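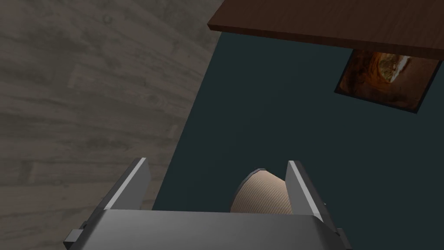

Ticket 162, reopened in July. Brasten regimental memoir scans, page search. Hsin-yi Su reports that a search for "Hovance" in the officer's journal returns 20 hits, six of them on pages where the name does not appear. Draltach support closed this once as "index rebuilt, resolved." I don't see what was resolved. I ran the same search and got the same six. Their suggestion was that the fine ribbing on the old cloth bindings confuses the text reader, with lines much like the diagonal ones on the beige thing between the two gripper fingers. I doubt it. The bad hits are all inside pages, and the covers aren't indexed.

Search the collection
Enter name, unit or place
Go

Checked page 86 by hand. It is a mess list from the battalion's second posting, typed, perfectly legible. No Hovance. The stored text for that page belongs to a different volume, the Haddadin letters.

Tekle Admasu says the volumes were merged before the rebuild. If so, rebuilding only copied the fault. Asked Draltach for the merge log. They sent the rebuild log again.

Status: open. Please don't close it until page 86 shows its own text.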